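Saltska talk, running notes. Afternoon slot, after the coffee break. Water on the lectern BEFORE starting this time.

Slide 1 – title
Leave it up while people sit down. Say the title out loud once: "Where Did We Put the Minutes? Naming, Filing and Losing Things at a Small Company." Thank Miroslava Hrubý for the invitation. Don't thank the coffee.

Slide 2 – who I am
Keep short. I spent six years looking after documents at Tandero, a job I got by being the one who complained. Before that I was at Michalík, where the filing system was a man called Vojtěch Lukáč. You asked Vojtěch and Vojtěch knew. Then Vojtěch took a month off in December and we learned what kind of system that was.

Pause here. Someone in the room has a Vojtěch and will be thinking of them.

Slide 3 – the shared drive
Screenshot of the folder list. Let them read it. Don't read it for them. People will find "New Folder (2)" on their own, and then "OLD do not use" and, inside it, "current."

The drive had 3,000 files at the top level. No folders, just files, lying there like leaves. Of those, 109 had the word "final" in the name. I went through all 109. In 78 cases there was a later version, often by the same author, sometimes from the same afternoon.

If they laugh: wait. If they don't: move on fast, they may be from finance.

Slide 4 – why people name things badly
Main point of the first half, slow down.

You name a file at the moment you care least about it. You've written the thing, you want lunch, a box pops up and asks for a name. So you type "notes." You will know what "notes" means for maybe a week.

The other half of it is that we name for ourselves. "Khoa comments" is a fine name if you are the person waiting for Khoa's comments. Khoa Tô has told me he owns eleven months of documents called "Khoa comments" and can't tell which of them are his.

(Check he's okay with me telling this one. He said yes last time but he was eating.)

Slide 5 – dates
Year, month, day. In that order. With the zeros.
I'll get a question on this. Somebody always prefers day first. Fine in a letter. In a file name it sorts the first of every month together, and you get a lovely view of what your company does on firsts.
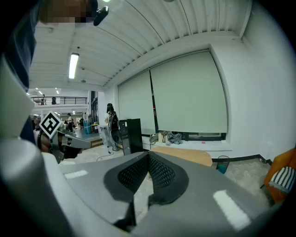 A hand at work.

Slide 6 – pictures are the worst of it
A report at least has words in it you can search. A picture comes with a number and no opinion. Six months on, you remember there was a good one, you remember it had a hand in it, and the search box has no use for either fact.

What we did at Tandero: one line of text per batch. Who, what, which month. One line per batch, never per picture, or people quit by the second day. I quit by the second day myself, and it was my rule.

Slide 7 – the Huvum folder
Story slide. Two minutes, no more. I went to five in rehearsal.

Huvum was a project that ran before I arrived. It had its own folder, its own naming scheme and a nine-page guide to the naming scheme. The guide was saved as "Document1." Eduard Šťastný wrote it and he is a very good sport about this.

What I want them to take from it: the guide was good. I've stolen most of it. Nobody followed it because it asked for seven things in every name and the seventh was a department code that had to be looked up in a second document. Guess what that one was called.

(Don't tell them. Click on.)

Slide 8 – what worked
Three parts to a name: date, subject, one plain word for what it is. Minutes, invoice, draft, plan.
Ban "final." We allowed "signed," since a thing is either signed or it isn't.
One person per team tidies up once a month with the door shut and music on. Spyros Andreadis did ours and found the lease.

Slide 9 – what didn't
The software. We bought some. It had a dashboard. Skip the name of the vendor, they may be sponsoring the lunch.
Color codes. Two people on the team were color-blind and the rest of us just had favorites.
Sending reminders. I now know how quickly a colleague can delete an email.

Slide 10 – questions
Likely ones:
Do we have to rename the old stuff? No. Put it all in one folder with the year on it, and start clean.
What about version numbers? Fine, if you can live with v14.
What about search, doesn't that fix everything? Search finds what you typed. See slide 3.

If there are no questions, ask who in the room has a file called "final final" and let them fight it out.

Slides go to Miroslava afterward. Rename the file first. It's still called "talk new."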